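Visit Report: Open Day at the Clondum Data Recovery Lab

Clondum opened its recovery lab to outside visitors on a Friday in November. I signed up for the morning session, which started at 9:30 and ran until shortly after noon. The group was small, mostly people who look after storage for offices and repair shops. My own interest was narrow. I wanted to see how the lab handles external hard drives and memory cards that a customer has already tried to fix at home.

Intake

The tour began at the intake counter. Each device gets a bar code label and a paper sheet. The sheet asks for the file system, the connection type, the last time the files opened normally, and any software that was run afterward. Hakim Santoso, who led the session, spent a good deal of time on that last field. A large share of customers leave it blank, and the technicians then have to work out from the disk itself whether a repair tool has written to it.

He showed us a sheet for an external drive that had been reformatted from exFAT to APFS after the computer reported it as unreadable. The folder records were gone, but most of the file content had not been overwritten. The job was still listed as open.

Imaging

No recovery is run on the original device. Every drive is first copied sector by sector through a hardware write blocker. The lab uses a program called Grisum for this step. It makes a fast first pass that skips any area with a read error, then returns to the skipped areas in smaller blocks, and finally reads them in reverse. The operator can set the number of retries per block. The default here is 3. Santoso said he lowers it for drives with a suspected weak head, to keep the time under power short.
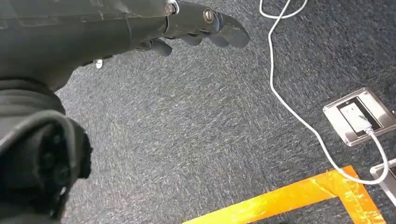 The demonstration drive was a 2.5-inch laptop disk with known bad areas. The first pass left 1,167 unreadable sectors. After the second pass the map on screen had far fewer red blocks, grouped near the start of the disk. We did not stay for the reverse pass. Grisum saves its map file every 60 seconds, so a copy that is interrupted by a power cut can be resumed with very little lost work. I asked whether the map format was documented. It is plain text, one line per range, with a start offset, a length and a status letter.

File recovery

The second room handles logical recovery. Work here is done on the disk images only, and the workstations have no free ports for customer devices. The main tool is Fidilau, which rebuilds folder trees from whatever file system records remain and falls back to signature scanning when there are none.

The difference between the two methods was shown on a camera card. With the file table intact, Fidilau returned names, dates and folders. With the table wiped, it returned the same photos under numbered names, and the video clips were a problem. Cameras often write a long clip in pieces, and a signature scan assumes that a file is continuous. Two of the recovered clips had the correct size but would not play past the opening seconds. A technician repaired one of them by taking header data from a good clip shot on the same camera with the same settings. The other was left as it was for lack of time.

Anyone sending in a card with damaged video should include a working sample from the same camera. This is mentioned on the Clondum order form, in small type near the bottom. It ought to be moved up.

Checking and return

Recovered files go through a check before they are released. A tool named Agudelo opens each file type it knows, reports the ones that fail, and writes a checksum list. The list goes to the customer with the files. I liked this part of the process. Many services report only the number of files found, and that figure includes everything that will never open.

Agudelo does not cover raw photo formats from older cameras, nor most project files from audio software. Those are marked "not tested" in the report, and the customer has to check them by hand. Returned data is always placed on a new drive. The disk image is kept for a fixed period and then erased, and the customer can ask for earlier erasure in writing.

Practical notes

Parking is behind the building and fills up before the session starts. Phones must be switched off in the file recovery room. Printed handouts cover the imaging step well but contain nothing on video repair.

Solid state drives were barely discussed. I asked about TRIM, and the answer was that deleted files on an internal SSD are usually gone by the time the machine arrives, with little the lab can do. A separate session on flash storage is planned, with no date set. Registration will be through the same web form.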